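3.2 Bedding and the summer bedroom

We turn now from the kitchen, where most of our older interview partners wanted to begin, to the bedroom, where they tended to arrive only after a second cup of tea. The move was usually theirs and seldom ours. We had prepared a fair number of questions on cooking and storage, and very few on sleep, and it is to the credit of the people of Omdale Street that they corrected us so patiently. When we asked one retired seamstress what she changed in her home when the weather turned hot, she laughed and said that the first thing anybody changes is the bed, and that she was surprised we had come all this way to ask her about pots.

She was right, of course. In the 50 households we visited, the bed turned out to be the place where the season was most plainly felt and most carefully managed. People spoke about their summer bedding with a fondness that we did not hear when they talked about fans or air conditioners, which were mostly described in terms of noise and the electric bill. A mat, on the other hand, had a story. It had been bought for a wedding, or carried across town on the back of a bicycle, or handed down from an aunt who was moving in with her son and no longer had the room. One man could tell us the name of the shop, the name of the shopkeeper, and what the two of them had argued about before settling on a price.

For the purposes of this section we sort summer bed coverings into 2 broad families. The first is made up of soft mats, woven from grass, straw or rush, which can be rolled up and tucked behind a door. The second is made up of tile mats, in which small flat pieces of bamboo are joined into rows so that the whole thing bends like a heavy cloth. Our interview partners did not always keep the families apart in their speech, and several used one word for both, but they had firm opinions on how each one felt against the skin. Soft mats were said to be kinder to children and to the very old. Tile mats were said to be cooler in the first hour of the night, and that first hour, we were told again and again, is the one that counts.

There was also a good deal of friendly disagreement, which we have tried to keep in the record and not smooth away. Some families put a thin cotton sheet over the mat. Others found this idea close to insulting - why own a mat at all, one grandmother asked us, if you are going to hide it from yourself? A few kept the mattress underneath all summer, and a few took it away and laid the mat straight on the boards, as their parents had done. Complaints were just as lively. Tile mats pinch, we heard, especially the hair of people who sleep on their side, and they leave a checkered pattern on the cheek that can last well into breakfast. One schoolboy told us proudly that his sister's had lasted until lunch.

Cleaning deserves a paragraph of its own, because it took up so much of what people wanted to tell us. The usual method was a damp cloth wrung out hard, drawn along the rows and never across them, followed by a long rest in the shade. Direct sun was avoided by nearly everyone, on the grounds that it dries the bamboo and makes the edges rough. Tea water was recommended to us by several households and firmly warned against by several others. We have no wish to settle the matter, and we are grateful to both sides for their hospitality while they explained it. Figure 4 gives an idea of the tile type on a bed; the pieces are small and tan, and they run in rows.

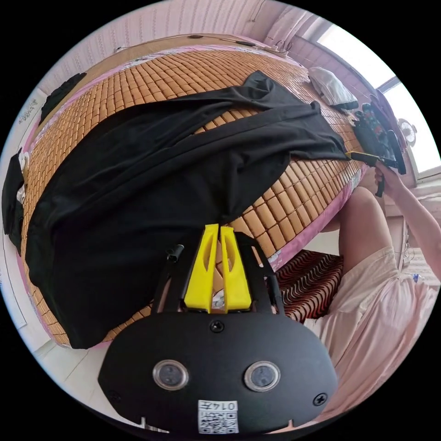 Figure 4. Bamboo tile mat used as a bed covering.

3.3 Putting the summer away

If the coming of the mats was cheerful, their going was a slower and more thoughtful business. In August we returned to 11 of the households for a second, longer conversation, and asked them to talk us through the end of the season. We had expected a single date, perhaps tied to a festival or to the school calendar, and had even drawn up a table with a column ready for it. The column stayed mostly blank. What we heard about instead was a kind of household negotiation, carried on over a couple of weeks, in which whoever felt the cold first began to drop hints and whoever felt the heat most pretended not to hear them.

Often the mat came off one side of a shared bed before the other. Often it went away and came back again after a warm spell, with some grumbling from the person who had already wrapped it. The wrapping itself was done with great care. Old bedsheets were the favorite material, tied with strips of the same cloth, and many people slipped in a twist of newspaper or a small bag of dried orange peel to keep the insects off. Storage places ranged from the top of the wardrobe to the narrow gap behind the refrigerator, and in one apartment the mat spent its winters standing behind the piano, where the daughter of the house said it improved the tone.

In a note added to our shared fieldwork diary on 8/30/21, Cledwyn Wynne suggested that we had been thinking of these mats too much as objects and too little as a way of keeping time. We have come around to his view. The people we spoke with seldom remembered a summer by its year. They remembered it by the bed - the summer we bought the big mat, the summer the cat ruined the old one, the summer it was too wet to put it out at all. A dresser or a dining table stays where it is and slowly becomes invisible to its owners, while a thing that is unrolled and rolled up again every year gets looked at properly at least twice.

Replacement was rare and was talked about almost with regret. When a few tiles came loose, most families mended the mat with fishing line or strong thread, and some kept a jar of spare pieces saved from an older one. Two households had cut down a worn double mat to fit a single bed, and one had gone further and turned what was left into a chair pad and a set of trivets. The trivets had returned the conversation, at last, to pots, and we take up that part of the interview in Section 4, together with the other kitchen goods made from worn-out bedding.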